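Can it clear the table yet?

Oct 14, 2023 | Posted by Setemlow Notes
Print this page | E-mail this page

I have been running pick-and-place jobs in simulation since July, with a household question in mind: how far is a two-finger gripper from clearing a kitchen table without supervision? My working answer is that it can do most of the picking and very little of the clearing. The longer version follows.

The simulator is Bomarero, stock physics, stock renderer. The policy takes images and joint positions and outputs arm motion plus an open/close value for the fingers. I did not tune contact parameters beyond setting friction on the finger pads. Anyone who wants better numbers can probably have them by spending a week on that.

The test objects are deliberately dull. Plain shapes, plain colors, nothing with a handle. A cylinder is a fair stand-in for a lot of what sits on a table at home: a glass, a jar, a candle, a roll of something. It has one easy grasp (from the side, at any angle) and its main failure is falling over. If a policy can't deal with an upright cylinder, its performance on a gravy boat is not worth measuring.
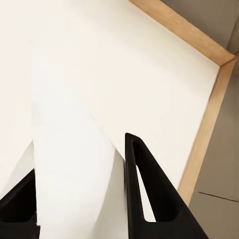 Wrist view, fingers on both sides of the white cylinder.

The colors matter more than I planned for. A white object on a white surface is close to a worst case for anything that relies on edges. Toward the top, the cylinder runs into the panel behind it and I can't say from the picture where it ends. The shaded flank on the right is the useful cue. Black fingers help too, in that the policy always knows where its own hand is.

I could have switched to a red cylinder and reported a nicer result. Kitchens have white plates on white tablecloths, so I left it.

Results for the summer batch: 1777 attempts, 295 failures. A failure is any attempt in which the object is not upright in the target zone at the end of the episode. The episode limit is 30 seconds of simulated time. I sorted the failures by hand, which took two evenings and a spreadsheet, and they fall into these groups, largest first:

- Tipped on approach. One finger touches before the other and the object goes over. The policy has no recovery behavior and usually closes on air.
- Closed short. The gripper stops ahead of the object and shuts. I put most of these down to bad depth, and they are concentrated in the white-on-white runs.
- Dropped in transit. Slips during the move, nearly always on fast direction changes.
- Timeout. The arm hovers, corrects, hovers again. No contact at all.

The first group is the interesting one for household use. A person who bumps a glass feels it and stops. This arm has no touch sensing, so the first evidence of a bump is visual and arrives late. A person also catches the glass, sometimes, and I have no plan for that.

A success rate in the low eighties sounds respectable until you multiply it out. A table after dinner for four has 24 items on it at my house, if you count cutlery. At this failure rate, several of those end up on their side or on the floor, every night. No one would keep a dishwasher that broke glasses on that schedule. The comparable figure for me is one broken glass in a bad month.

The shop floor is more forgiving. Parts arrive in known positions, the lighting is fixed, and a tipped part can be kicked to a reject bin. I set up a fixture-fed version with the same cylinder and the timeouts vanished. The dropped-in-transit cases stayed, and slowing the arm took care of most of those. For a station that feeds one kind of part, I would call the problem solved, and it was solved a long time ago by people using much less computation than I am.

The gap between those two cases is perception and recovery. The hand itself is adequate. Tapered fingers, parallel closing, enough opening for ordinary tableware. I looked at the Mazurek three-finger hand, and for cylinders it buys a steadier hold at the cost of a bulkier approach. On a crowded table the bulk is what hurts.

Bulk is a problem even with two fingers. From the camera I use for close work, the gripper housing occupies the whole bottom edge of the view. With the fingers open and nothing between them, there is a wide gap of clear surface to look through, and that gap is all the policy has to work with at close range. Anything short and near the palm is hidden behind dark gray casing. A second camera fixes this on paper. It also adds a second calibration to go stale.

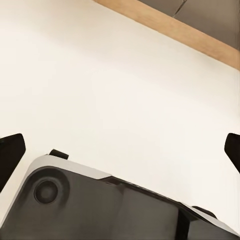 What I am changing next

First, approach speed. The current policy moves at one speed until contact. I am adding a slow zone near the object and expect it to reduce tipping. It will also raise the timeout count, so the episode limit may have to go up.

Second, a regrasp step. If the fingers close and the measured gap is zero, the arm should open, back off, and look again. At present it carries nothing to the target zone and sets nothing down with great care.

Third, contact sensing. Wenitz has a fingertip model in their public library that drops into Bomarero with minor edits to the joint names. I have it loading. The readings are noisy at low force, and low force is the range I need.

Cutlery is postponed. A fork lying flat needs a fingertip grasp with very little clearance over the surface, and my collision margins currently forbid it. Raw logs and the failure spreadsheet will go up once I have cleaned the column names.

Contact | Copyright Setemlow Notes | Back to top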